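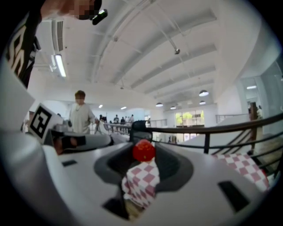
Hand-held gripper demos on a tablecloth: keep the ones where the cloth moves?

Print this page | E-mail this page

Posted by Waltraud Baumgartner in Teaching by Hand

We are recording a table task with a pair of hand-held grippers. The table has a checkered cloth on it and a plate, and the job is to pick up a small red toy piece and put it on the plate. One gripper does the picking and the other is there to hold the cloth or steady the plate if needed. The grippers have a camera and a marker cube each, and the person doing the demo also wears a camera on the head.

So far we have 181 demonstrations from two people. I went through them last night and in a lot of them the cloth gets pinched along with the red piece. Sometimes the person shakes it loose and carries on. Sometimes they put everything down, pull the cloth straight with the other gripper, and pick again. A few just end with the cloth pulled up and the piece on the floor.

Our first training run used everything except the demos that ended on the floor. The arm now goes to the piece, closes, and often opens again right away, even when it has a good grip. It looks to me like it learned the shaking loose part as if it were a normal step.

I could throw out every demo where the cloth moves, but that would leave us with very little. I could also tape the cloth to the table, but then it isn't the task we want. The cloth has to be able to slide.

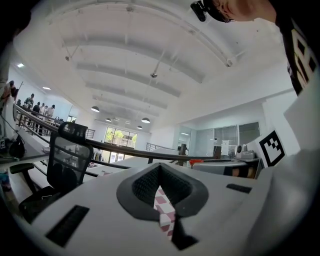 The other thing I'm unsure of is the start position. One of our people begins with the grippers up high and close to the body, the other begins with them already over the table edge. Does that matter, or does it even out with enough recordings? We use Plalora to cut and label the recordings, if that changes the answer.

Vinzenz Steiner

Don't throw out the ones where the cloth moves. Sort them first.

A demo where the person pinches the cloth, lets go, and picks again cleanly is useful. The arm is going to pinch the cloth sooner or later and it needs to have seen a way out. What hurts you is when the arm can't tell from its view why the person let go. If the fingers cover the cloth at that moment, a good grip and a bad grip look the same to the model, and the opening looks random. I would go through the recordings gripper by gripper and check whether the pinched cloth is visible in that camera before the fingers open. Where it is, keep the demo. Where it isn't, cut the failed try out and start the clip at the second approach.

For new recordings, ask your people to lift a little before they let go. When the piece comes up with cloth attached, the cloth shows below the fingers. That makes the reason for letting go visible. It costs you a second per try.

Also record some with nothing but the recovery. Start with the cloth already pinched, release, smooth it, pick. We did 10 of those in one afternoon for a napkin task and the random opening got noticeably better. That was our setup and yours may need more.

On the start position, yes, it matters. Pick one and have both people use it. Ours is grippers side by side in front of the body, jaws open, pointing at the table, and hold for a moment before moving.
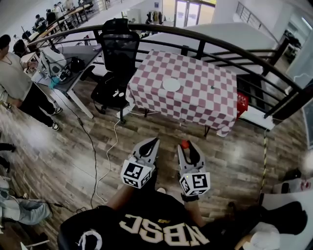

Grippers side by side in front of the table, a small red object at the tip of the right one.

You can vary where the piece and the plate are as much as you like. I would vary the folds in the cloth too, between every recording. If you always pull it straight first, the model will only know a straight cloth.

Lo Presti

tape the cloth. much easier. you can take the tape off later when it works

Zavville

I disagree with the tape. We tried it and had to record the whole set over, because with a fixed cloth people press down harder and close later.

One thing to add to Vinzenz's answer. Check the speed. If one of your people is a lot faster, the slow one's pauses before closing end up in the training data as "stop here," and the arm hangs over the object. We trim any pause longer than 2 seconds in Zikside before training. Leave the hold at the start alone if both of them do it.

Comments

Waltraud Baumgartner: Thank you. Started sorting this morning. In most of the bad ones you can't see the cloth at all when the fingers open, so I'm cutting those.

Lo Presti: ok didn't know about the pressing down part

tkellerman: Does the lift first advice hold for heavier things like a cup?

Vinzenz Steiner: Yes, but lift less. Just enough to see whether the cloth comes up.

Waltraud Baumgartner: Second run finished. It opens for no reason less often than before. It still does it near the table edge, where we have few recordings. More of those in June.

Related items

Marker cube lost when both grippers cross
Remote control or hand-held for folding tasks?
How long should a single demonstration be?
Head camera and gripper camera out of sync
Left-handed operator, do I mirror the data?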